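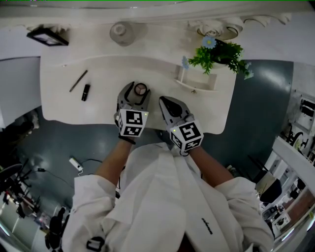

Section 3. Arranging the tabletop

Once the vanity is standing level and the niche shelf is in place, the tabletop can be laid out for daily use. The Gatura has a scalloped edge, and the curves leave less usable surface than the overall width suggests. Keep small items well inside the curves. A round compact with a clear lid can be stored flat, but a slim eyeliner pencil laid loose on the top, as on the left side of the table, will roll if the feet have not been adjusted (see Section 2). Jars with domed lids do best near the back edge.

3.1 Before you start

Wait 8 hours after fitting the top before placing anything on it. Wipe the surface with a soft, damp cloth and dry it. Do not use acetone or nail polish remover for cleaning.

3.2 Placing your items

1. Set jars and bottles along the back, tallest at the corners.
2. Put a small tray in one back corner for rings, pins and other loose pieces.
3. Keep pencils and lipsticks on the side of your writing hand.
4. Leave the center front clear for your hands and an open compact.
5. Open each compact over the table. Pressed powder cracks easily when dropped on a hard floor.

Note: Lipsticks may be kept upright or lying down. Check that the cap is fully closed either way.

3.3 Plants and the niche shelf

A small potted plant may be kept beside the niche. Use a saucer under the pot and turn the plant every 2 weeks. Trim stems that hang over the shelf opening.

CAUTION: Do not water plants on the vanity. Move the pot to a sink, let it drain, and wipe the base before returning it. Water left standing on the top will lift the finish.

CAUTION: The niche shelf holds a maximum of 3 pounds. Do not lean on it.

3.4 Power cords

If you use a lamp or hair dryer, run the cord down behind the table. Keep power strips to the side, away from where you stand, and never under a plant.

Replacement shelf pins are listed on page 39. Order them from Prutia Parts and mark the request for Brodie McPhee.

Continue to Section 4, Mirror and lamp.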